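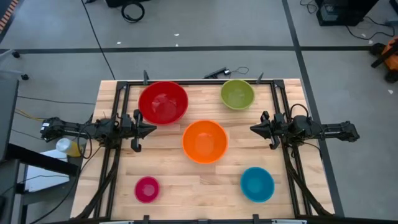
Plastic bowls in red, lime green, orange, magenta pink and turquoise blue on a wooden tabletop.

Mesgate Color Terms, version 2

Summary

Mesgate Color Terms is a list of color words and short color phrases used by adult speakers of American English in everyday writing. Each term is assigned to a base group (red, orange, yellow, green, blue, purple, pink, brown, gray, black, white) and carries a plain-language definition. The list is intended for spelling checkers, catalog search and dictionary work. It contains no color measurements.

Contents

terms.csv: one row per term, 455 rows
variants.csv: spellings and hyphenated forms, linked to terms.csv by term_id
usage.csv: short usage examples written for this release
notes.txt: editor notes on individual terms
LICENSE

All files are UTF-8 with Unix line endings. Fields are comma separated and quoted only where the value contains a comma. Empty fields mean "not assigned." They do not mean zero.

Fields in terms.csv

term_id: integer, stable between versions
term: lowercase text, in the preferred spelling
group: one of the base groups listed above
second_group: filled when editors could not settle on a single group
source: survey, quintero, or both
register: general, trade, or dated
definition: one sentence, without a final period

Collection

Terms came from two sources. The first was a written survey in which 104 adults listed every color word they could recall in a fixed period, then wrote a short definition for each. The survey form did not show any colors. The second was the Quintero word file, a set of product descriptions for paint, yarn and housewares, already stripped of brand names when we received it.

A term was kept if it appeared in both sources, or if more than one survey respondent gave it with compatible definitions. Terms formed only by adding light, dark, pale or bright to a base color were dropped. Compounds with a separate settled meaning, such as navy blue, were kept.

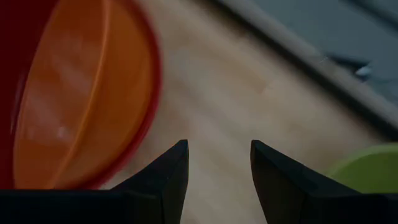
Why do some terms have two groups?
Speakers disagree about where one base color ends and the next begins, and both groups are recorded when the editors found support for each. Coral, teal and maroon are typical cases.

The order of group and second_group follows survey frequency. Where the survey was tied, the order is alphabetical. Software that can use only one label should read group and ignore second_group.

Grouping

Two editors assigned groups independently, working from the definitions. They agreed on over 93 percent of terms before discussion. Most of the remaining cases fell on the red and orange boundary or the blue and green boundary. Pink is treated as a base group and not as a kind of red. Turquoise is in blue with green as second_group. Magenta is in pink with purple as second_group.

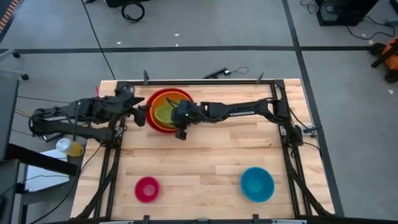
The same rule was applied to trade terms, although many of them have a narrower meaning inside the trade than outside it. The definition gives the everyday sense. If the trade sense differs enough to cause errors in search, notes.txt says so under the term_id.

Known limits

Coverage of textile terms is better than coverage of printing terms. Food-based names are frequent in the Quintero file and may be overrepresented. The register field was assigned by a single editor and has not been checked. Regional use is not recorded.

Changes from version 1

Gray is now the preferred spelling, with grey moved to variants.csv.
The shade field was removed.
Duplicate rows for off-white were merged under the lower term_id.
Definitions copied from the Killberg glossary were rewritten.

Maintenance

The list is maintained by the Gronditen word desk. Corrections are reviewed each April. Reports should give the term_id, the field and the proposed value. New terms need a usage example from running text; a product name alone is not accepted.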